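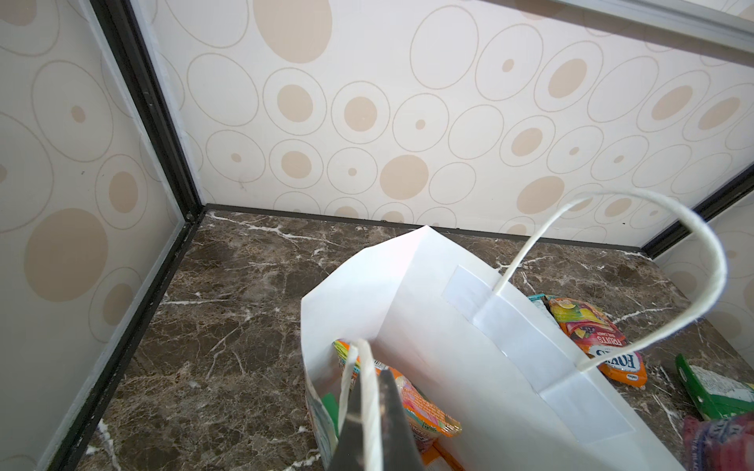
How much extra wallpaper do you need for a pattern with a big repeat?

Usually one extra roll for a small room, and two if the repeat is over 20 inches or the walls aren't square.

Topic: Big pattern in a tiny powder room, talk me down (or up)

pastelfern
OK so the powder room at our place is the size of a closet and I want to paper all of it, every wall, in one of those big retro repeats. My sister says it'll feel like being inside a gift box. I kind of want to be inside a gift box? The one I'm in love with is called Herkivel and it's $334 for what I'd need, before paste. The window side is only 33 inches wide so there's barely a full strip there anyway. Has anyone gone all four walls and regretted it?

hendriks_hangs
Posts: 978
Did all four in a half bath and would do it again. Small rooms are where you should go nuts, you're in there for two minutes. What I'd worry about is your corners. Old house?

pastelfern
1920s, so yes, nothing is straight, the door frame leans like it's tired.
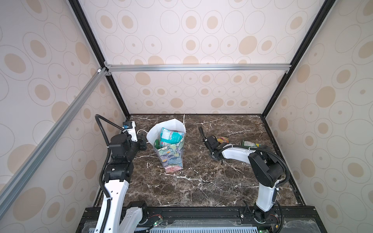 hendriks_hangs
Then don't trust the corner as your plumb line, ever. Drop a fresh line on each new wall, wrap the old strip about half an inch around and lap the next one over it. With round shapes the eye forgives a lot more than it does with stripes. I had a stripe in my first apartment and I could see that one bad corner from the couch for six years.

mossandgrout
Going to be the grump here. Four walls of a large pattern got old for me in one winter. I stripped three of them and kept the one behind the sink, and it's my favorite wall in the house now. Also check whether it's a drop match before you order! Mine was, I didn't notice, and I was short by a strip and a half. The new roll came from a different batch and was slightly pinker.

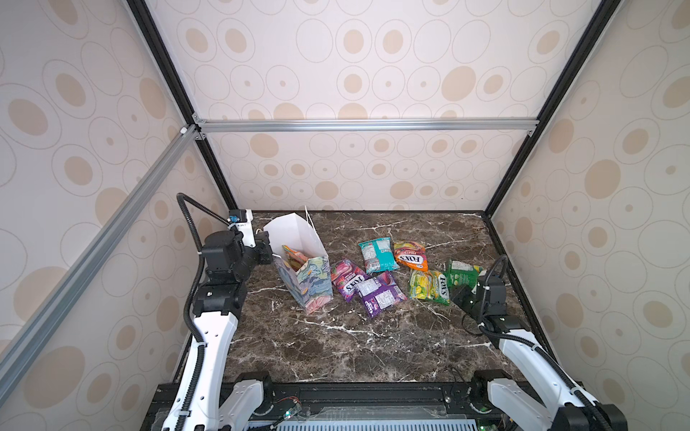 Ovals on three sides, dark marble with white veins below.

pastelfern
Ugh, the batch thing scares me more than the corners. I ordered samples of Herkivel and also one called Clotus, smaller print. Clotus looks like pajamas once it's on the wall, sorry to anybody who has it.

ambergeerts
I have Clotus, lol. It does look like pajamas. I like pajamas.
(Amber Geerts, still papering the upstairs hall, see you all in March)

mossandgrout
I stand by one wall. Paint the other three in the background color from the paper and you save a couple hundred bucks.

hendriks_hangs
And I stand by four. A single accent wall in a room that small looks like you ran out. We've had this fight before, moss. 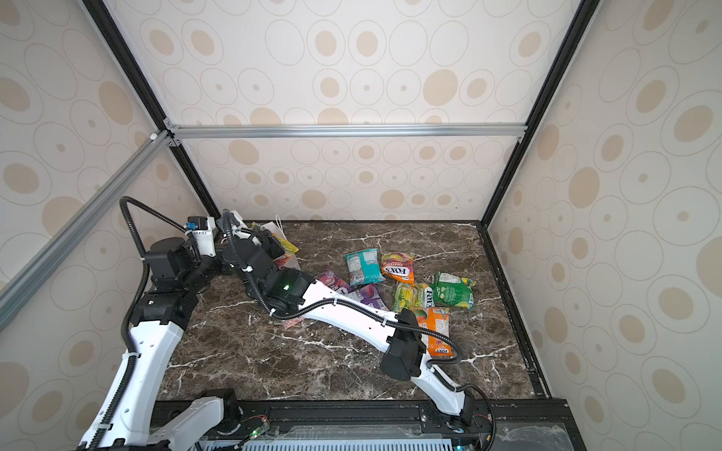

Pinned reply from ambergeerts · 1 min read

Since I'm mid-hallway with paste in my hair, my order of operations: prime first, let it sit overnight, check every roll's batch number before opening any of them. Cut eight strips at most and lay them out on the floor in order. Start behind the door so the last seam, the one that never matches, ends up where you only see it on your way out. My neighbor over in Horkcombe Court starts at the window and hers came out fine too, so take that how you like.

pastelfern
Starting behind the door is genius. Ordering the extra roll tonight, all four walls, sorry moss!

mossandgrout
Keep the leftover roll somewhere dry. And post pictures of that leaning door frame, I want to see how you cut around it.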